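Print this page | E-mail this page

Search
Enter keyword or item number Go

Room 13: The Gallery

By Naa Adjei

Nitdale invited us to look at its model patient room before the rest of the floor is furnished the same way. The brochure calls it "a restful, home-like setting." I have been reading brochures like that for a long time and I went in with my arms folded. Antigoni Lazaridis, who used to run a ward and now advises people on fitting them out, came along with a tape measure and a worse attitude than mine.

What follows is the gallery, with our notes. The room was dressed for visitors, so bear in mind that a patient's room on an ordinary afternoon has a good deal more in it. Nitdale's people were friendly and answered most of what we asked. The questions they didn't answer are in here too.

Bed, wheelchair and cabinet
The bed has white bedding and a metal side rail. It looks bright and clean, and I would expect it to on a showing day. Ask me again after 200 trips through the laundry. Antigoni's objection was to the talk of "home-like." Nobody's bedroom has a rail like that, and she would sooner they said hospital bed and left it there. 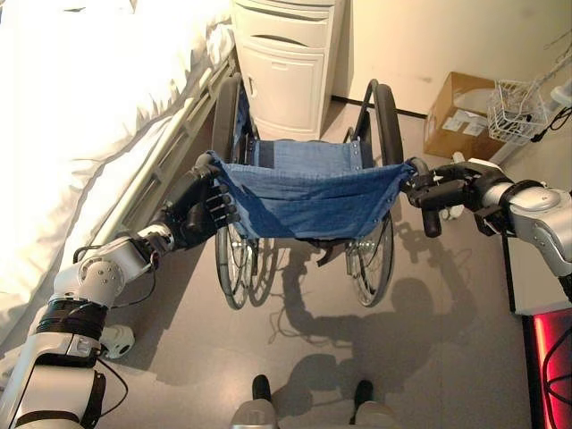 She has more patience for the wheelchair, up to a point. It folds, and a folding chair is easy to store and easy to get into the trunk of a car. The blue seat looks like denim, and that is where we part ways with whoever picked it. Our guide said it was chosen to feel "less clinical." Fine, but how does it clean up after a spilled dinner? We were told it wipes down. We were also told we could have the care sheet, and I am still waiting for it. The seat sags a little between the side frames, too, and Antigoni would want a proper cushion on it before anyone spent a morning there.

The big rear wheels have hand rims, so a patient with decent arms can get around alone. Whether there is enough floor to turn in once a visitor's chair and a meal table arrive is another matter. The plan says yes. Plans usually do.

The white bedside cabinet stands past the head of the bed, with a curved drawer front and a cupboard door below. The curve is pleasant enough. The handle on the door is small and recessed, and I would like to see someone with stiff fingers open it from a wheelchair before the order goes in for the other rooms. Antigoni has asked Nitdale to try exactly that. They said they would consider it.

Posted September 18, 2024

E-mail this page to a friend | Printer-friendly version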